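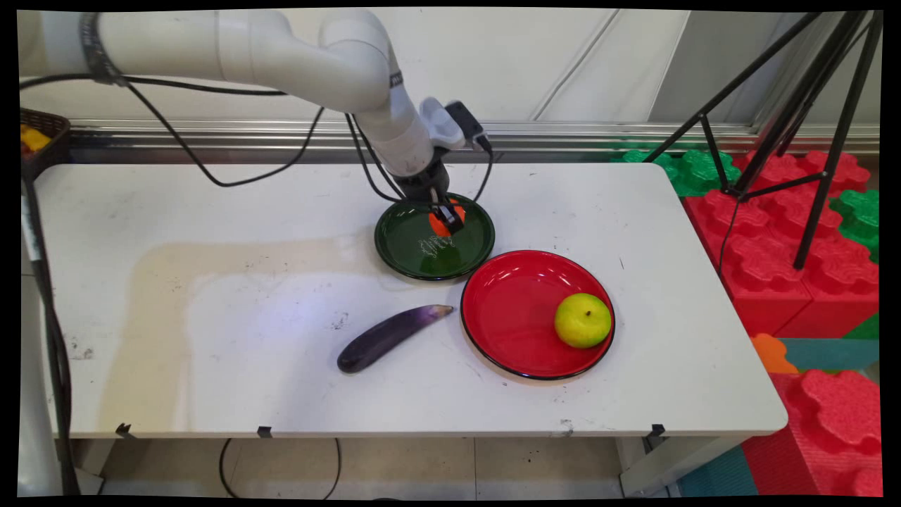 The gripper at work over the green plate, with the red plate and the aubergine close by.

Spend a morning at Bruditz and you will hear the same sentence over and over: "Go again." It comes after good grasps and bad ones, after a fruit has rolled off and after a fruit has landed exactly where it should. Then the table is reset, the plates are shuffled, and the arm goes back to its start.

I love this place. The workshop sits above a bicycle shop in Jullgate, up a staircase that smells of rubber, and the project it houses, Tekeo, has one simple aim: to teach a robot arm to handle food by showing it how, lots and lots of times. When I visited in July the team had 1,223 examples saved, and they were talking about the next batch before the kettle had boiled.

Each example is short. A person steers the arm through a single job, such as moving something from one plate to another, while the cameras and the joints of the arm keep a record of every moment. Thirty seconds is a long one. The learning system, which they call Yau, is later given the whole pile and has to work out for itself what a sensible movement looks like from wherever it happens to start.

What surprised me was how much thought goes into the mess. If the plate always sat in the same corner, Yau would learn the corner and forget the plate. So things get turned round, pushed back, swapped over. An aubergine might lie pointing at the wall in one go and at your stomach in the next. Of the 1,223 examples, 995 have passed checking so far (somebody watches every one, right to the end, with a biscuit if they're lucky).

Then it was my turn! I managed 16 attempts before lunch. My first few were dreadful, all swoops and second thoughts, and I squeezed far too early. By the tenth I had stopped watching my hands and was looking only at the fingers of the gripper, and the whole thing began to feel a bit like writing with a very long pencil. Two of mine were kept. One of the others was a clumsy grab that I'd corrected halfway, and that went into a separate folder, to be looked at when they start on teaching Yau how to recover from a mistake.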